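Notebook - Kallunmont bench, Saturday, afternoon

Fault: left hand opens early on soft goods. Third entry on this, see Dagný's notes from the Tenville build for the first two.

Run 30, cushion task at the sofa. Left hand commanded to hold, and the log shows the fingers going to open 91 ms after the grip force reading dropped out. No stop was raised. The arm kept following its path as if it still had the cushion. I hit the pause at the desk and wrote down error 1137, the same code we got with the jacket sleeves at Riis.

Dagný thinks the force reading drops when fabric bunches against the inside of the fingers. I think it is the connector at the wrist - it gave us trouble in February and was only reseated. We have not agreed.

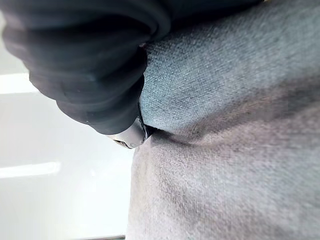
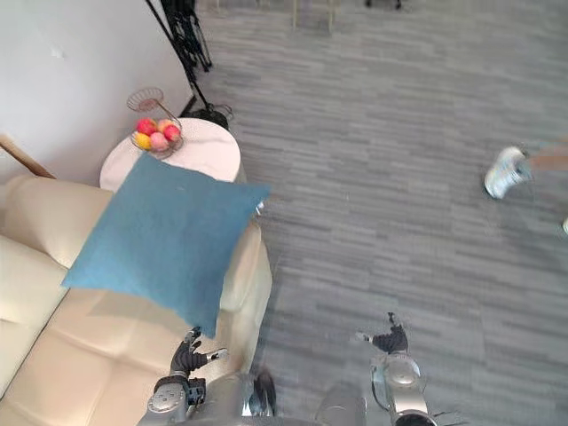
Top: wrist view, black fabric with the metal piece against the gray. Bottom: head view, cushion over the sofa, left hand open.

Safety point, separate from the fault: people are still walking across the carpet while the arms are live. Joana Veloso wants the floor kept clear for the whole run, including resets. Agreed. Tape goes down before the next session.

To do:
Swap the left wrist cable for the spare from Zindham.
Repeat 10 runs with the old cable first, same speed, logging force only.
Make a lost force reading raise a stop. Right now it just times out.
Ask Dagný for the raw Tenville logs, the ones on the share are trimmed.

Left arm is tagged out until the cable is changed. Right arm can be used at low speed.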